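Why do news sites print claims about world leaders from anonymous Telegram channels?

Asked by Tulholm
24 June 2020

I keep seeing stories where the headline says a president is ill, or has fallen out with an ally, and when I read down the only source is a Telegram channel that says it has people on the inside. The channel has no name attached. The paper puts "it has been claimed" at the end of the first line and carries on as if that settles it.

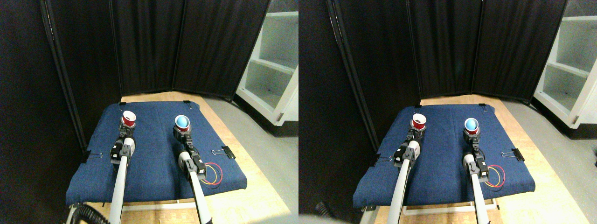

What I want to know is how an ordinary reader should judge these. I am not a journalist and I don't speak Russian. If a channel had said something I could check for myself, such as that a red cup with a white rim is red, I would have a starting point. With talks held behind closed doors I have nothing. Is there a sensible way to tell a real leak from something made up? And are papers allowed to run it with no second source?

Grovinel

On your last point, yes, mostly. In Britain a paper can report that a claim has been made so long as it makes clear that it is a claim. Press codes ask for care over accuracy and for comment to be kept separate from fact. Foreign heads of state rarely complain, so these stories are seldom tested.

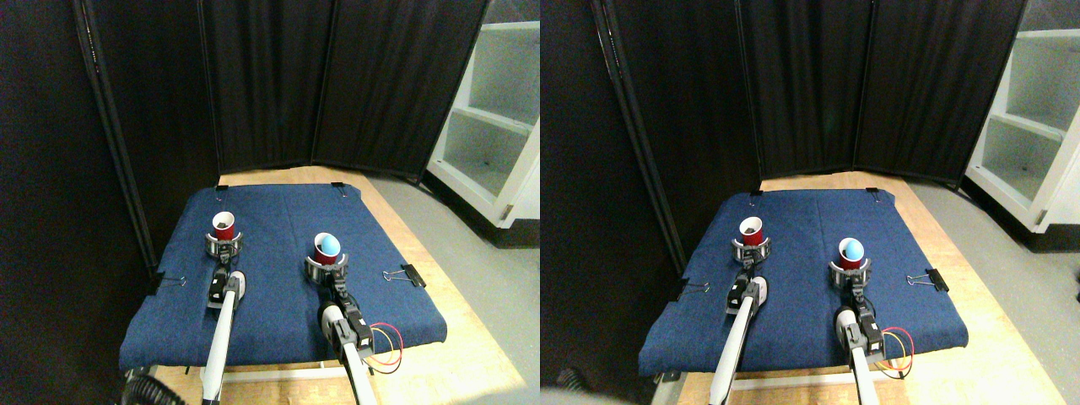 For judging them, I go back through the channel's old posts. Translation tools are good enough for this. Last winter I went through 300 posts from one of these channels and marked each one that gave something definite, a date or a meeting or a sacking. Most gave nothing definite at all. Of those that did, very few came true, and those had already been in the Russian papers. It took me several evenings.

Look at who else has the story too. If the big agencies leave it alone for a week, they have probably looked and found nothing. If five papers have it but all quote the same post, you still have one source.
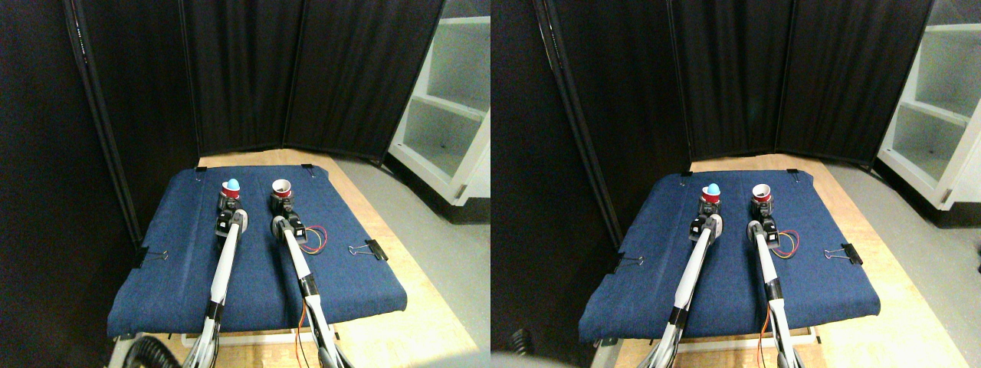 The other thing is the wording – "links to" can mean nearly anything. A channel that says it has links to bodyguards has told you nothing about who they are, what they heard or when they heard it.

Fukuda

Its all rubbish, just ignore it. They want clicks. I stopped reading that sort of thing years ago.

Killico

I would not go as far as the answer before mine. Some anonymous channels have been right about small domestic matters, a governor about to be moved for example, and a few are thought to be used by rival groups to float ideas. A false post can still tell you what somebody wants people to believe. I wrote a longer piece about this for our local discussion group and have pasted the start of it.

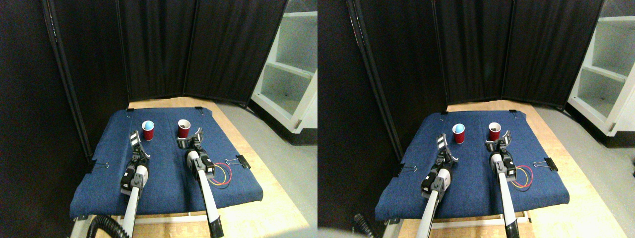
1079 words

Readers often ask whether a leak is true before asking who gains from it. With talks between two governments, both sides have press offices and both put out a summary, and the two summaries seldom match. Put them next to each other first. Where one side mentions a subject and the other leaves it out, that subject was probably awkward. You can do this with public material and no inside source at all.

The rest goes through a few cases from the past ten years. I can post it here if there is interest, though it will need cutting to fit the 3000 character limit.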